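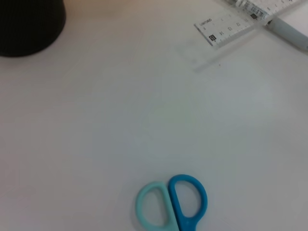 Skasen opens its hand-guided teaching system to small workshops and schools

March 25, 2024 - Skasen, a maker of software for light robot arms, announces today the release of Kadala, a system with which a person can show a task to a robot by hand or by remote control. The system is available for order from today, and the first deliveries to new customers are planned for September.

With Kadala, the operator does not write a program. He or she holds the arm and leads it through the movement, or stays at a second table and moves a small control arm which the robot follows. During each demonstration the system records the position of the joints, the opening of the gripper and the view of a small camera at the wrist. After a number of demonstrations of the same task, the robot can be trained to repeat it, also when the objects are not placed exactly as before.

The first task package which comes with the system is for the desk: picking up scissors, rulers and pens from a white table and putting them away. Skasen has chosen these objects because every customer can find them in the office and can begin on the first morning.

"A clear ruler is a difficult object for a camera, and it lies very flat," says Malte Oltmanns, head of product at Skasen. "When a person guides the arm, you see how he solves it. He comes in at a low angle, or he pushes the ruler a little before he closes the gripper. We want that the robot learns this from the person, and we do not want to write it down as rules."

Scissors ask for another kind of attention. The operator must decide if the gripper takes one handle or both, and must do it in the same way each time. The written guide for Kadala gives a full chapter to this question, with advice on how to start each demonstration from a different position and how to delete one that went wrong.

The desk package includes 400 recorded demonstrations. Of these, 202 were made by leading the arm by hand and the others by remote control. They were recorded by 12 operators at the Skasen workshop, and most of them had never worked with a robot before. Customers can use the recordings as they are, or add their own.

Before the release, the system was tested at two partner companies. Lemaire, which prepares sets of drawing material for schools, used it at a packing table. Enent, a training center for technical professions, used it in its classes on automation.

"I was worried that my people would find it tiring to hold the arm, and for the first hour this was true," says Sylvain Charpentier, production manager at Lemaire. "Then we changed the height of the table and it went better. Now they prefer the remote control for long sessions, and they lead by hand when the task is new."

At Enent, trainer Raphaël Vidal asks his students to record the same task in both ways and to compare. "By hand the movement is smoother, but your own arm is often in the view of the camera," he says. "By remote control the view is clean, but you need almost a full day of practice. It is good that the students meet both problems."

Kadala works with light arms that have a payload of up to 5 kilograms. The package contains the software, the control arm, the wrist camera with its mount and the printed guide. One day of training at the customer's site can be added to the order.

Visits to the Skasen workshop, with a chance to record a demonstration, can be arranged on request.

Press contact: Quentin Barbier, Skasen
Technical questions and workshop visits: Benoît Courtois, Skasen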